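Lalari workshop, November meeting, 7.10 pm

Minutes of last time taken as read. Joar Nyberg asked that "finished" be changed to "closes" in the item on the grippers. Agreed.

1. Dish handling build
Rutilio Bautista reported 355 grasps logged against the 2,000 planned. He considers this good progress. The minute-taker does not, at 10 an evening, and asked what counts as a grasp. No definition yet — Rutilio to write one.

2. Finger pads
The ribbed pads stay for now. A claim that they suit any crockery was not accepted, as only the kitchen set has been tried.

3. Spending
358 spent, mostly on parts from Irnach. No more until item 1 is settled.

4. Work at the sink counter
One finger goes inside the rim of the large dish and one outside, with the cloth underneath.
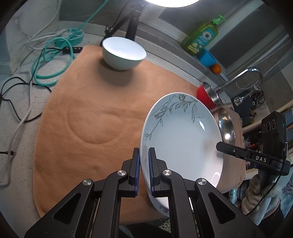
Joar Nyberg said a grip on the rim proves little until the dish has been lifted, turned and put down by the motors with no hand on the tool. Rutilio disagreed. Left open.

5. Name
Ciston or Ra. Put off again.

Closed 8.25 pm.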